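Sunday, late

Gwenllian has talked me into the Hesik sleep drops. 300 drops to a bottle, 20 a night, and supposedly you wake up a new person. I've been the old person for nine nights running. She says I have to give it time, which is what she said about the magnet bracelet.
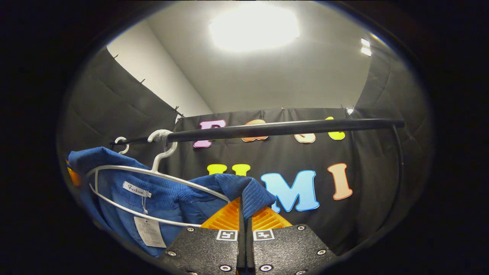 Read the leaflet again after supper. It says 809 out of 987 users "felt a difference." What difference? I felt one too, mostly in my wallet. Will finish the bottle and go back to warm milk.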